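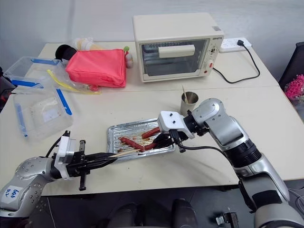 08/03/2021

Spent the morning on skewers. Áine Geraghty drove the arms by remote control and I sat beside her with the log, writing down every go and why it went wrong.

Sausages are harder than the blocks we used before. They roll, and if you push the skewer in at a slant the whole thing slides along the tray. Áine's way is to steady the sausage with the right gripper first, then come in low and slow with the left. I tried it myself after lunch and was far too quick with the left hand. You get no feeling of pressure back through the controls, so you have to go by eye - tiring after 20 goes.

Eoin Costello wants 1000 good runs by May. We could get there if we stop changing the starting layout. Tomorrow I'm doing the oven door, two hours of it, and I need to ask him whether half-finished runs get kept.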